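Trial operators wanted – Hekix home arm kit
Grolport, casual, paid

Zitimar is looking for 11 people to try out the Hekix arm kit before it goes on sale in July. The kit is a small arm, a gripper and a program that lets you practise kitchen jobs on screen before you run them at home. We want to know where the instructions are unclear and which jobs people give up on.

You don't need any background in robotics. You do need a laptop, a steady internet connection and a clear bench to clamp the arm to. People who cook and wash up most days are especially welcome.

The trial runs for 30 days. You'll start with the on-screen practice jobs – mostly reaching around racks and other kitchen gear – and move to the real arm once you've finished the set. 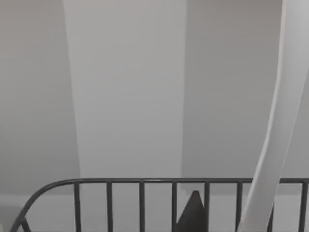

Each session takes less than an hour and ends with a short form. Please fill it in even if the session went badly.

We pay $710 on completion, and you can keep the clamp and cables. The arm comes back to us. Courier costs are covered both ways.

To apply, send a few lines about your kitchen and your work hours to Hanan Farah at the Grolport office. Raed Aoun will ring shortlisted people on Thursday, after 5 pm.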